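Hultuta Home Help
Heating and Cooling
2 min read

Window unit or portable for a back room with no central air?

Our central air doesn't reach the back room, which was added on by the last owner. It gets up to 90 in there by the middle of the afternoon. The room has one sliding window that opens sideways, so the usual window units don't fit. I've been looking at a portable, but my neighbor says they're loud and don't cool much. The electrician can't come until July to look at anything bigger. Is a portable worth buying, or should I wait?

Karim Saliba
June 12, 2020
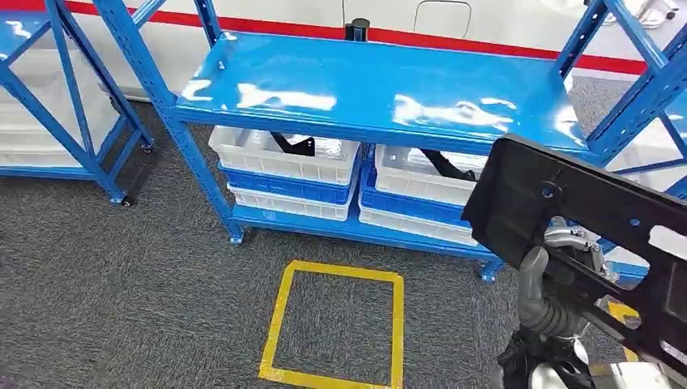 I'd also like to know if I can run one on the same circuit as the computer. The breaker is a 15 amp and there isn't much else on it.

2 comments · 4 shares

Tahmineh Khosravi

Get one with two hoses. A single-hose portable takes air from the room, blows it out the window, and pulls warm air in under the door to replace it. That's why people say they don't cool much. The two-hose kind brings in outside air to cool the condenser — it still isn't quiet, but it does better on a hot afternoon.

For the slider you need a vertical panel kit. Measure the height of the opening before you order. Keep the hoses short and straight.

On the circuit, read the plate on the back of the unit for the amps and add up what else is running. Many portables draw 10 or more, and I would put the computer on another breaker. Don't use a thin extension cord.

Flirkthorpe

We had a portable and sold it. Get a mini split when your electrician comes. Ours was just under 4000 installed and I'd do it again. Close the blinds until then.

We use cookies to improve your visit. By staying on this site you accept our cookie notice.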